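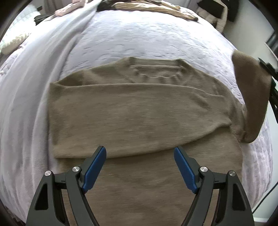
Stock and Soup Kitchen – Monthly Inspection Checklist with Comments
Site: Nimolstead, lower kitchen
Period: April
Inspector: Gwenaël Lacroix
Kitchen lead on shift: Othmane Belhaj
Scope: stockpots, soup kettles, blast chiller, soup cold store, allergen labeling. The bakery and the front counter are on a separate sheet.

Key: P = pass, C = pass with comment, F = fail, action required, N/A = not checked this month

1. Personal hygiene and clothing

1.1 Clean aprons and hats worn at start of shift – P
1.2 Outdoor clothes and knitwear kept out of the prep area – C
Two coats on the hook behind the dry store door. Moved to the lockers during the inspection. The hook should come off the door.
1.3 Hand sink stocked with soap and paper towels – P
1.4 Cuts covered with blue bandages – P
1.5 Jewelry limited to a plain band – P

2. Receiving and raw ingredients

2.1 Bones received at 41°F or below – P
2.2 Root vegetables stored off the floor – F
One sack of beets on the floor beside the rack. The bottom shelf was full of onions. Shelf to be cleared and the sack checked for damp before use.
2.3 Root vegetables washed before peeling – P
2.4 Dried beans and barley in lidded bins, dated – C
Barley bin dated, bean bin not. The old label had been washed off.
2.5 Supplier paperwork filed – P
Doltby delivery notes complete for the month.

3. Cooking

3.1 Soup brought to a full boil before holding – P
3.2 Reheated soup reaches 165°F for 15 seconds – P
Taken at the center of the kettle after stirring. Chicken and rice read 171, beet read 168.
3.3 Hot holding at 135°F or above – P
Lowest reading on the line was 161, split pea, left-hand well.
3.4 Probe thermometer checked in ice water – C
Unit 2 read 33°F, inside the allowed range. Unit 1 has a cracked case where the cable enters. Still accurate, but the crack cannot be cleaned properly. Replace.
3.5 Kettle tilt lock holds when released – P
3.6 Kettle drain valve taken apart and cleaned daily – F
Valve on the Saber kettle had dried starch behind the gasket. The cleaning log was initialed for the same morning. Othmane Belhaj says the valve was rinsed in place. Rinsing in place does not meet the procedure. Valve taken apart, cleaned and refitted while I was on site.

4. Cooling

4.1 Soup cooled from 135°F to 70°F within two hours – P
4.2 Soup cooled from 70°F to 41°F within a further four hours – P
4.3 Depth in cooling pans two inches or less – C
Beet broth was within the limit. One pan of chowder was deeper, though it made its times. Thick soups cool more slowly than broth and should be the shallowest pans on the cart.
4.4 Pans uncovered or vented until cold – P
4.5 Cooling log filled in at each stage – C
29 batches logged. Five have a start and an end reading with nothing at the two-hour mark, all from evening shift. Without the middle reading 4.1 cannot be shown for those batches. The pass at 4.1 covers the complete entries only.

5. Cold store

5.1 Air temperature 38°F or below – P
5.2 Door gasket clean and sealing – P
5.3 Raw bones stored below finished soup – P
5.4 Finished soup dated and inside seven days – P
5.5 Sour cream and other garnishes covered – C
Dill was in an open tub on the top shelf. Lid found and fitted.
5.6 Fan guard free of dust – F
Repeat item from last month. Taras Chornovol has the work order.

6. Allergens and labels

6.1 Allergen card on each kettle – P
6.2 Card matches the recipe on file – F
The beet soup card lists milk only. The kitchen changed to a bought beef base that contains celery and wheat. Wheat must be on the card. Celery is not on the US list, but the Clildale account asks for it and it should be added. Card pulled and rewritten before lunch service.
6.3 Separate ladle for each soup – P
6.4 Meatless soups made with vegetable stock only – P

7. Floors, drains and burns

7.1 Floor drains clear – P
7.2 Mats flat, edges not curled – P
7.3 Long gloves available for moving hot stockpots – C
One pair has a worn palm. Discard.
7.4 Stockpots filled no higher than the top rivet – P
7.5 Burn kit complete – N/A
Cabinet locked, key with Clive Hulme. To be checked on his next shift.

Actions

2.2 Clear bottom shelf, move beets – kitchen lead – same day
3.4 Order replacement probe – Clive Hulme
3.6 Retrain both shifts on valve removal – Othmane Belhaj
4.5 Evening shift to record the two-hour reading – Othmane Belhaj
5.6 Clean fan guard – Taras Chornovol – before next inspection
6.2 Check all cards against current base ingredients – Ismail Hamdy

Reviewed by Ismail Hamdy. Items 3.6 and 6.2 to be rechecked without notice. Copy to the Clildale account file, section 6 only.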